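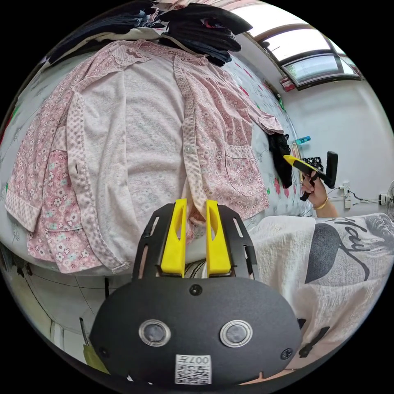

Slide 1 – title
Wait for the doors to close. Thank Olldale library for the room. Say the talk runs 34 minutes and I'll take questions at the end.

Slide 2 – where clothes go
Start with the donation bin on Paewai Road. Ask for hands: who has dropped a bag there this year? Don't comment on the number, just move on.
Most people picture the bag going straight onto a rack at the op shop. Some of it does. The rest is sold on by weight, cut up for rags or sent to landfill, and the shop pays for the landfill part.

Slide 3 – our tally
We sorted 565 garments at the Olldale shop over winter. Each one went into a pile: sell, mend, rag, bin.
The mend pile was bigger than we'd planned for. Missing buttons, dropped hems, split underarm seams. Read out the mend list if there's time, skip it if the projector was slow to start.
Caution here – one shop, one season. Don't let anyone quote it as a figure for the whole region.

Slide 4 – fibre labels
Pass the two swatches around now, cotton to the left side of the room, poly-cotton to the right. Swap at the next slide.
Blends are the hard part for recyclers. Caltora takes pure cotton and wool. Prullex takes blends but only by the bale, so a household can't use them directly. Check both are still collecting before Wednesday.

Slide 5 – washing and wear
Cold wash, inside out, line dry in the shade. Dryers are hard on elastic and they take the colour out of dark cotton.
Someone will ask about vinegar in the rinse. Say I don't use it and leave it there.

Slide 6 – mending
Demonstrate the hem stitch on the big calico sample with the red wool. Needle is pre-threaded, in the tin. It takes roughly 3 minutes if I don't talk too much.
Stand to the side of the table so the back row can see.
Mention the mending afternoon in August. Bring your own scissors, thread supplied.

Slide 7 – what to put in the bin
Clean, dry, bag tied. Pairs of shoes knotted together. No pillows, no doonas.
Torn things go in a separate bag marked RAG – the sorters will thank you.

Slide 8 – questions
Leave the address of the shop up. Collect the swatches.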